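Dernière mise à jour en avril
Temps de lecture : 3 min

Le score

Le club se réunissait à dix-huit heures dans la salle de techno, celle dont le radiateur claque. On était cinq au début de l'année, le prof compris. Il disait « l'équipe Kimuda » avec une gravité de sélectionneur, et il avait collé le nom sur la porte, en lettres découpées dans du carton bleu. Le K se décollait.

Moi, je venais pour le goûter et pour la ligne sur le dossier. Je le précise parce qu'on a raconté ensuite que j'étais passionnée.

Le concours Gutano se déroulait entièrement sur ordinateur. On n'envoyait pas de robot, on envoyait un fichier. Le fichier faisait bouger un bras dans une pièce qui n'existait pas, un serveur regardait, et le serveur donnait une note. Le premier prix était un vrai bras, offert par Van Hecke, ce qui me paraissait une drôle de façon de récompenser des gens qui s'en étaient passés toute l'année. Je l'ai dit. Le prof a répondu que la simulation était l'avenir de l'industrie. Il avait lu ça dans la brochure.

Notre programme s'appelait Korkusum. Personne n'a jamais voulu me dire qui avait choisi, ni ce que ça signifiait. Il apprenait tout seul, paraît-il. En pratique il recommençait la même chose toute la nuit et le matin il y avait un chiffre dans un tableau. Quand le chiffre montait, on applaudissait. J'applaudissais aussi, je ne suis pas un monstre.

Un soir de février, le chiffre a été 848. La veille on plafonnait bien plus bas. Le prof a posé son casque de vélo sur la table sans quitter l'écran des yeux et il a dit : « Là, on tient quelque chose. »
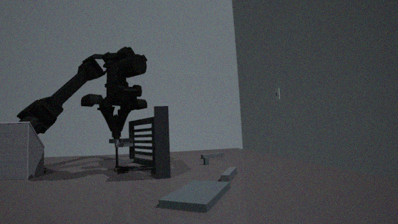

J'ai demandé ce que ça mesurait, 848. Il y a eu un silence, puis le garçon qui s'occupait du code a expliqué que c'était la récompense cumulée, et quand j'ai demandé récompense de quoi, il a répondu : des bonnes actions. On aurait dit ma grand-mère. Sur l'écran, la pince noire tenait sa petite pièce grise juste à côté du casier à lattes, les doigts serrés en pointe, et tout le monde trouvait ça magnifique. Je regardais plutôt ce qui traînait par terre à droite, la plaque gris-bleu, le petit bloc derrière, l'espèce d'équerre au pied du mur. « Et ça, c'est rangé ? » Le garçon a dit que ça ne comptait pas dans le score. Je crois que c'est la seule phrase de l'année que j'ai entièrement comprise.

On a quand même fait la vidéo de candidature. Le prof a lu un texte où il était question d'autonomie et de confiance, avec deux prises parce qu'il avait bafouillé sur « paradigme ». J'ai tenu le téléphone. À la fin il voulait que chacun dise ce que le projet lui avait apporté, et j'ai dit que j'avais appris à me méfier des tableaux. Coupé au montage.

Les résultats sont tombés en avril, un courriel très poli, envoyé à tous les clubs à la fois – on voyait les adresses. Nous étions retenus pour la phase suivante. Le règlement changeait : le nouveau barème tiendrait compte de toutes les pièces.

Le prof a relu le message debout, sans enlever son manteau. Puis il a dit que c'était une excellente nouvelle, que Korkusum s'adapterait, que c'était précisément sa force. Le garçon du code s'est rongé un ongle. Il a lancé l'apprentissage, on a éteint la lumière, et dans le couloir on entendait encore le ventilateur.

Le lendemain je suis passée avant les cours, pour voir. J'avais deux minutes. Le chiffre était négatif. Je ne savais même pas que c'était possible. J'ai recollé le K sur la porte et je suis allée en maths.

2 commentaires
5 partages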